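Gundik Neighbourhood Pantry – progress report to the Garg Fund
15 June 2021

Dear Girish,

Thank you again for your patience while we settled into the new rooms. It has been a busy old autumn, and I hope you'll forgive me if I ramble a bit, as there is plenty to tell.

The Friday pantry packed 710 hampers over the period, up from 182 in our first round, and your grant paid for nearly all the dry goods. We favour things that keep – rice, tinned fish, long-life milk – with a few treats for the school lunchboxes. Families tell us the treats matter more than we'd guessed, so we have kept them in.
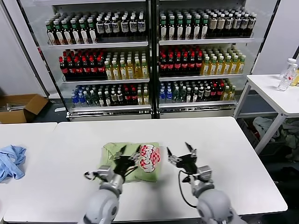
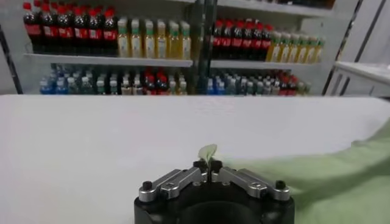 The cool room was our biggest worry. The first quote came in well over budget, and Maximiliano Nieto spent a good fortnight ringing around before Tranex offered us a reconditioned unit for $1,000 less. It went in late and the door seal has already been replaced once, but it is humming along nicely now and we can finally say yes to yoghurt and cheese.

We have also started home deliveries to 22 households who can't easily get to us. Petrol is costing more than we allowed for, and I'd like to move a little across from the printing line to cover it, if you're happy with that. The cooking classes are still on hold until the stove is certified.

I'll send the receipts separately, and do drop in for a cuppa any Friday!

Warmly,
The Gundik Pantry team

14 shares | 3 comments

Marg: So pleased about the cheese. Well done, all of you.
Deliveries fan: Mum loves her Friday visit. Thank you!
Tony B: Any word on when the classes will be back?

Recent items
Winter opening hours
Nesus Street parking changes
What we can and can't accept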